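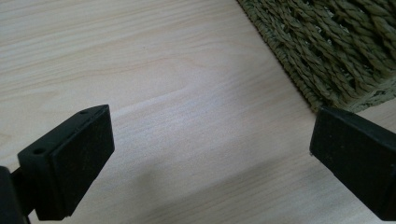 Gripper open over the packing table, woven basket at the back.

Since April we've had an arm doing part of the gift basket packing at Gurkerness, and I keep getting asked what the rest of us do all day now. Plenty! I used to put 37 baskets a shift on the trolley and go home with sore wrists. Now the arm does the plain lifting and I do the ribbons, the odd-shaped jars and a lot more wiping than I ever expected. So these are my tips, mostly learned the hard way.

Wipe the pads before the first basket. A barely damp cloth, then a dry one. The rubber picks up fluff from woven things, and it starts to slide on anything smooth. Don't use spray polish anywhere near them (I did, and Ruairi Imrie had to stop the line and scrub them with dish soap).

Keep the wood bare between jobs. I used to leave my scissors and tape wherever I'd be standing next. The arm has no idea what scissors are, so they live in my apron now.

Shake out your seagrass. Bits drop off the weave and get everywhere. I turn each basket over above the bin and give it two good slaps – very satisfying first thing in the morning.

Leave finger room beside the rim. If a basket is crowded up against its neighbor, the gripper nudges both. A hand's width has worked for us, a bit more for the floppy ones.

Check the screws when you change pads. Iqra Chaudhry does ours and snugs them up by hand with a short screwdriver. No power driver, please, we've cracked one bracket already.

Swap jobs at the break. Watching a machine is tiring in a different way from lifting, and my neck told me so the first week. Fiifi Nyarko and I trade places at 10:30, and whoever comes off the arm gets the ribbon bench and the radio.

I was worried about my hours, I'll admit that. They stayed the same, but the job is fussier and I had to learn the stop button, the reset and a screen full of little menus. Ask for your training during paid time, and write the reset steps on a card in your own words. Mine is taped inside the cupboard door, next to the tea.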